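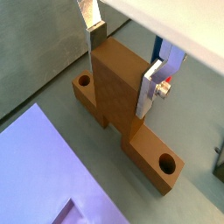 May 3, 2021
By the Stelmakh server desk

The admin who runs Sanadberg, a survival server with 907 registered accounts, promises that the June event will be the biggest yet. I have heard that before. Last year's boss hunt was also going to be the biggest yet, and it crashed before the second boss loaded.

"That was a mod conflict," the admin told me over voice chat. "We've dropped the mod."

So what is new? Players will get a map called Dresomwood, 226 hidden crates and a trader who takes event tokens. I asked how many people had tested it. There was a pause. "A few of us. Mostly me."
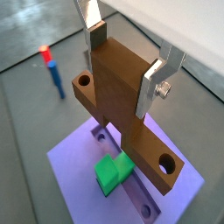 The tokens worry me more than the map. On Zemcombe, the sister server, a saddle skin cost 295 tokens during the spring event, and one big tribe camped the drop points all week. Smaller groups went home with nothing. The admin says drops will now be limited per player, but could not give me the limit.

"We're still deciding. If I say a number now, people will hold me to it."

Well, yes.

I also asked about donors, who got in a day early last time. "They'll get a color for their name and that's it," the admin said. The donor page still lists early access as of this morning. I was told it would be fixed "when I get a minute."

Sign-ups are open, with 101 names on the list so far. Mine is on it too, though I'm leaving my good mounts at home.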